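Gurnthorpe two-finger gripper kit, after a month on my arm
Posted May 19, 2025

I bought the Gurnthorpe kit in April with my own money, and it was $970 before shipping, so yes, I've been picky about it. My old gripper was a flat parallel one that came with the arm and it was fine for blocks and bottles and pretty hopeless for anything floppy. I wanted to do cloth. Everybody with a bench-size arm seems to want to do cloth right now!

What you get in the box is the pair of curved fingers, the pads, the motor housing, a little wrist camera and a bag of screws (more than you need, which I appreciated after dropping one down a floor vent). The manual is a folded sheet with drawings and hardly any words. I had it bolted on in 2 hours, and a good part of that was me putting the camera mount on backwards and then blaming the drawing. The drawing was right.

The fingers are the reason to buy this thing. They sweep in from the sides in a nice fat curve, so you can see down between them with the wrist camera the whole way in, and that made lining up on the edge of a towel so much easier than I'm used to. The pads are chunky little wedges with flat inner faces. I thought they'd be too thick to get under a hem. They do okay! I'd say thick terry is easy, dish towels are good, and thin napkins are still a coin toss.

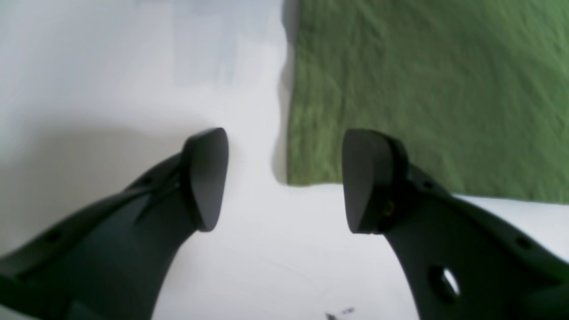 Fingers open, coming in near the edge of the green cloth.

Grip force is set in the Plenis app, and I have mixed feelings there. The slider is simple and it remembers your last setting, great. But it updates itself whenever it feels like it, and twice now it has reset my open width to the default right in the middle of an evening. I've started writing my numbers on masking tape stuck to the laptop. There are 3 presets (soft, medium, firm) and I live on soft.

The camera is decent in good light. Turn the lamps down and it goes mushy pretty fast, and anything right up by the fingers is blurry no matter what I do with the focus ring. For teaching the arm where to go I can live with it. If you were hoping to read labels with it, get something better.

Now the cables. Oh boy. The kit adds its own run to whatever you already have, and none of it is labeled, and the sheet just shows a tidy little line going off the page.
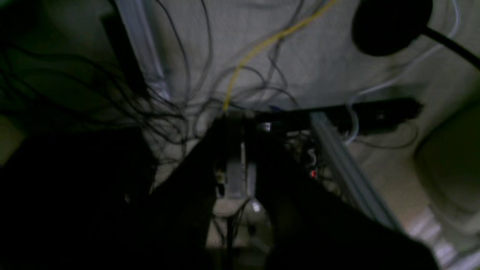
I spent a whole Saturday-type afternoon with zip ties and a flashlight and I still can't tell you which of the black ones is which without tugging on it. A yellow cable is a gift in a setup like mine, and I wish Gurnthorpe would just make every lead a different color. How much could that cost? The connectors are at least snug, and I haven't had one back out on me yet.

I also tried the Kemppainen fingers on a loan before buying. Those are lighter and quieter, but the tips flexed sideways when I pulled on anything heavy, and replacement pads took forever to show up. Gurnthorpe pads came in 2 days.

So I'm keeping it. If you mostly pick up hard things, save your money and stay with whatever came on your arm. For towels and such I'm really happy.

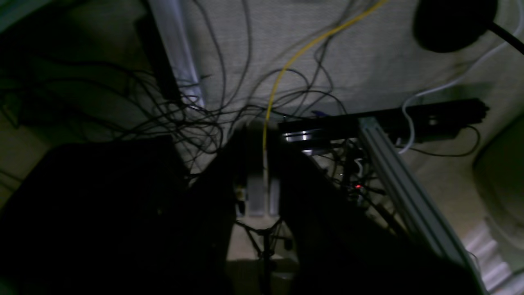
Londthorpe wrote in the comments that the app reset went away after turning off automatic updates and saving the width as a custom preset, and that a cheap braided sleeve over the gripper leads did more good than any number of zip ties. I've ordered the sleeve and will try the preset thing tonight.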